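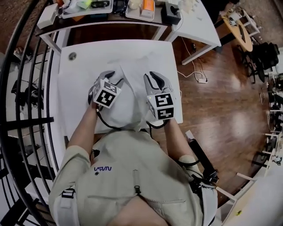
Wanda Mazurek
Senior Instructor, Textile Care and Housekeeping Operations, Dekville Institute

Chapter 10
Folding Flat Goods: From Bundle to Square Edge

Flat goods are textile items without sleeves, legs or shaped seams. Sheets, towels, table covers and cleaning cloths all belong to the group. Folding them is the last handling step before storage, and faults made at this step carry through to the shelf, the cart and the point of use.

Chapter 9 dealt with sorting and drying. This chapter begins with the cloth already at the work table, in the state called a bundle: a cloth bunched on itself, with folds running in more than one direction and one or more raised peaks. A white cloth on a white tabletop is the usual training case. Contrast is low, so the worker must find the edges by following the hem.

10.1 Terms

Leading edge: the edge farthest from the worker.
Near edge: the edge closest to the worker. In an unopened bundle it may drape over the side of the table.
Peak: a raised part of the bundle formed where layers push against each other.
Grip point: the place where the cloth is held during a lift or a pull.

10.2 Opening the Bundle

Opening is done with two grip points, one on the left part of the cloth and one on the right. A single grip point lets the cloth hang to one corner and twist. Lift at the peak only if no corner can be found; a peak may hold several layers, and pulling on it tends to tighten the bundle.

Once two corners on the same edge are held, move the grip points apart until the hem between them is straight. Lay this edge down as the leading edge and draw the rest of the cloth toward the body. Creases that remain are smoothed from the center outward.
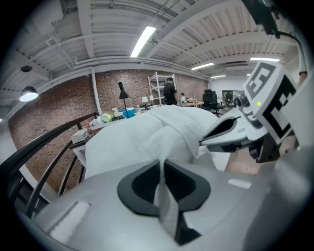 The height of the bundle should be lowered before any fold is measured. A lumpy cloth takes up length in its wrinkles, and a halfway point marked on it will shift when the cloth is flattened. In the Pendmont method, used in the exercises at the end of this chapter, the worker makes 2 smoothing passes and then checks that opposite hems are parallel.

10.3 The Work Surface

The surface should be smooth and level. Grommet holes and table joints can catch a loose hem – place the cloth clear of them where space allows. Supplies and small items belong on a separate table. Section 10.4 covers the half fold, the 3-panel fold and the choice between them.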